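Gripper inspection practice

Gripper inspection practice is the set of checks made on the fingers of a robot hand before and during a work session. It is mostly applied to light two-finger grippers used on bench-mounted arms, where small changes in the fingers can spoil a grasp or a recording.

The best known written form is the Ledolach sheet, drawn up by Kaede Hosoda and Daichi Ogura at Prumus. It has 11 entries. The first four deal with the closed gripper. The fingers are brought together and viewed from the wrist, and the operator looks at the tips, the center seam and the openings in each finger. 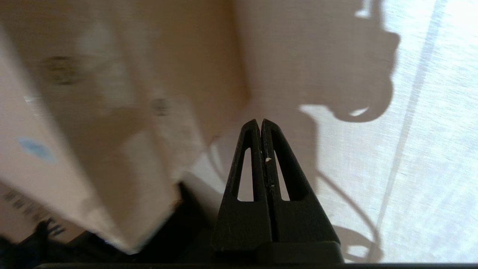
Specks on the inner faces are noted even when they seem harmless. The sheet makes no difference between dust and damage at this stage - both are written down, and the finger is wiped and looked at again. A mark that stays after wiping is measured. Fingers are replaced after 4000 closing cycles in any case, or after 200 if they have been repaired.

A second group of entries covers the space in which the arm moves. Cables should have enough slack for the full turn of the wrist without hanging into the path of the fingers. Where more than one arm is mounted at a station, only one is moved during the check. 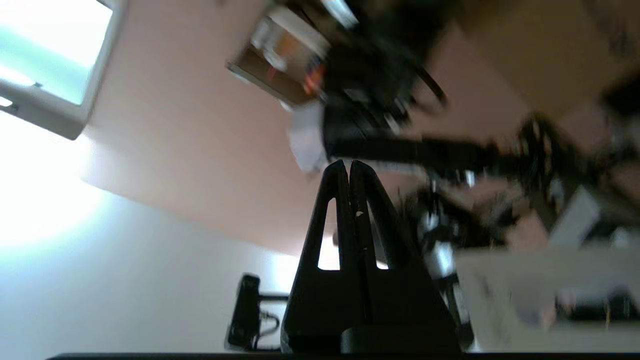

Lighting is treated separately. Strong glare from one side can hide wear on a dark finger, so the wrist is turned and the check repeated at a second angle.

Usimden adopted the sheet in December with one change, a limit of 61 minutes between checks. Tierney uses a shorter version that leaves out the lighting entries.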